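3.2 Curtains and perceived privacy in shared rooms

Respondents in the Nulthorpe survey were asked how their rooms were divided and whether they felt able to rest in them.
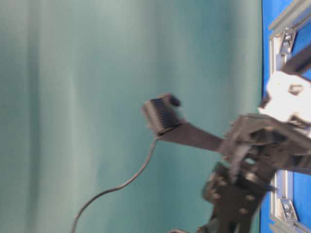 Figure 2. Plain teal-green curtain hanging in vertical folds, with a blue panel at right.

Of the 2179 households that returned the form, more than half used fabric in at least one room to separate sleeping space from living space. Solid partitions were less common in rented homes, where leases often do not allow tenants to fix anything to the walls. Curtains were described as cheap, easy to wash and simple to take down when a tenancy ended.

Privacy was scored on a scale from 1 to 5. Households with floor-length curtains gave higher scores for visual privacy than those with short curtains or open shelving. Scores for noise did not differ between the groups, and several respondents in Macedo Court wrote that they could hear every phone call made on the other side. Color had a small effect. Muted greens and blues were rated as more restful than white, although this result was weaker among respondents who worked night shifts and slept during the day.

The form did not ask about fabric weight, and the effect of lining could not be tested. Answers collected in December may also reflect the longer hours that families spent indoors. The earlier Homia housing study, which used interviews in place of a mailed form, reported a similar pattern for visual privacy but did not record color. Section 3.3 considers the same households by age of the youngest child.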